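I have been without checked luggage for six days, so I'd like to say a few words about how a suitcase gets from Wirnholm to a place that isn't where I am.

First leg was on Imano Air, out of Wirnholm, on time. I mention it because it's the last compliment in this thread.

At the desk they asked if I wanted the bag tagged all the way through. I said yes. The agent looked at the connection time, looked at me, and tagged it all the way through with the expression of someone signing a sympathy card.

Connection was 62 minutes. I made it. I ran past a pretzel stand and a man asleep on a massage chair and I made it. The bag, I assume, stopped for a pretzel.

At baggage claim I stood by the belt until it was just me and a car seat wrapped in plastic. The car seat went around again and again. I got kind of attached to it.

The baggage office has a chart of suitcase shapes and you point to yours. Mine is "upright, soft, dark," same as every other suitcase on earth and also most of my relatives.

They gave me a reference number ending in 885 and told me to check the website. The website has a little progress bar. It has four stages and I have been on "Tracing" so long I pay rent there.

So: one carry-on, packed by a person who believed she'd see her clothes again in a few hours. Contents: a charger, a second charger for a phone I no longer own, half a bag of almonds, a novel, and one T-shirt I threw in "just in case."

I would like to thank the T-shirt.
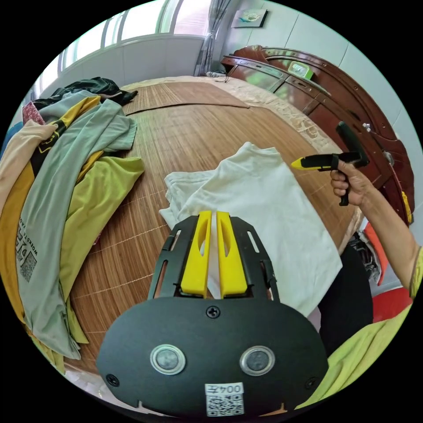
Day two, the airline called. Great news, they'd found my bag. It was in Bekis. I have never been to Bekis. I had to look up Bekis. It has a cathedral and, as of Tuesday, all my socks.

I asked how it got there. The woman on the phone said "it may have been misdirected," and I want that on my headstone.

Day three I read the contract of carriage. Nobody does this for fun. You can claim "reasonable interim expenses," and they do not say what reasonable is. I bought a toothbrush, underwear, and a pair of pants with a very optimistic waistband. Receipts kept. Every one.

The claim form wants the purchase price and date of each item in the bag. I would love to meet the traveler who knows what month she bought her pajamas.

It also times out after 12 minutes. I found this out on minute 13, on the last page, at the box that says "anything else you'd like to tell us."

I had a lot to tell them.
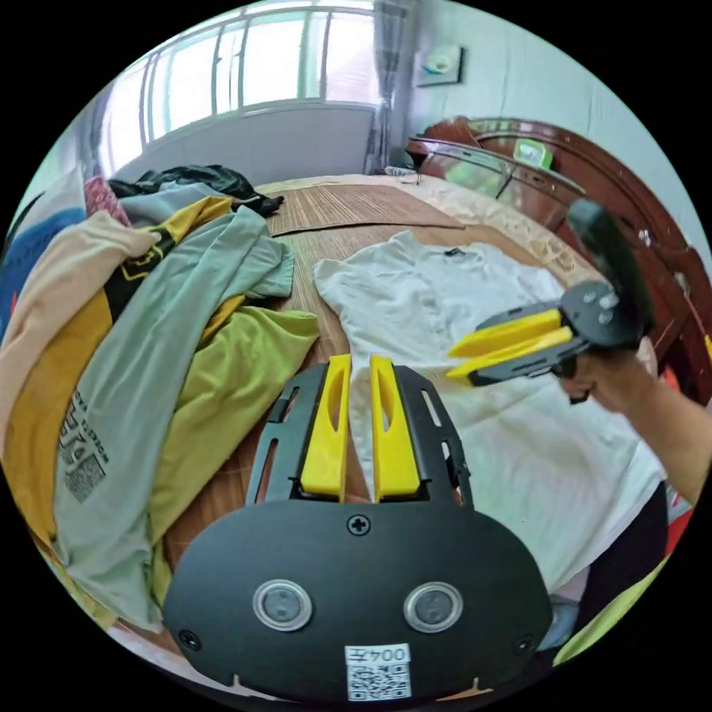 Day five, an update! The bag left Bekis and was handed to a courier company called Mokoena, who texted me a delivery window of 8 a.m. to 10 p.m. That's a day. They texted me a day.

I stayed in. At 9:50 p.m. I got a message saying delivery had been attempted and no one was home. I was sitting on the front step when I read it.

Mokoena will try again Sunday. If you see a soft dark upright out there on its own, tell it I'm not mad and I'd like my good shoes back.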